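The 201-Item Face

By Thierry Millet

Hrefna Brøndum sells a method for owning less makeup. You have probably met some version of it: empty every drawer and bag you have onto one flat surface, sort by type, and let go of whatever fails to earn its place. Her class is called Dagdag, it runs for two evenings, and on the Friday I sat in, the room was full by six.

I went in doubtful and I stayed that way for most of the first hour. Brøndum says her average student arrives with 201 products. I asked where the number came from and she said it came from her first student, which is a strange sort of average. She also says we use the same handful every morning. That part I believe, having shared a bathroom shelf with other people for most of my adult life.

The trouble starts with the sorting. On paper a lipstick goes with lipsticks and a pencil goes with pencils. On a desk it gets murky fast. Does a cushion compact count as foundation or as a mirror you happen to own? Is a single pan of orange shadow a color you wear, or a color you liked in the store? Brøndum's answer to most of this is to pick the thing up and wait for a feeling. 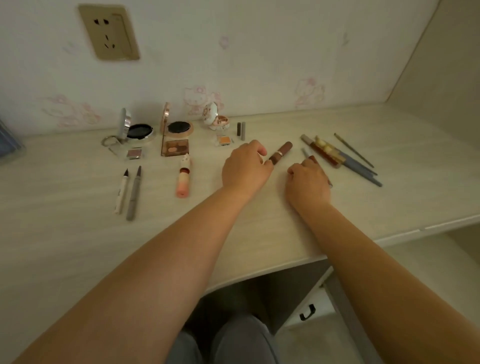
I don't trust the feeling. Cosmetics are packaged by people who are very good at producing it, and a compact with a pretty lid will win that contest every time against a plain gray pencil that gets used daily. Kolbrún Juhl, who was sitting next to me, kept a powder she admitted was the wrong shade for her because the case closed with a nice click. By the rules of the class that was a success.

What did seem useful was duller. Laying things out flat showed people their duplicates. Juhl found she had been buying the same brown lip color under different names, year after year. She had never seen them side by side, only one at a time at the bottom of a purse — and no feeling was required to spot it.

Then there is the organizer. At the end of the second evening Brøndum brings out a clear tray made by a firm called Plandberg, with slots for roughly 100 items. I did ask why someone who has just cut back would need that many slots. "Room to breathe," she said. Three people near me bought one.

Juhl didn't. She took her keepers home in a sandwich bag, and when I called her in February they were still in it, along with a new lip gloss. She says it was on sale. The wrong-shade powder is in her desk at work, and she still likes the click.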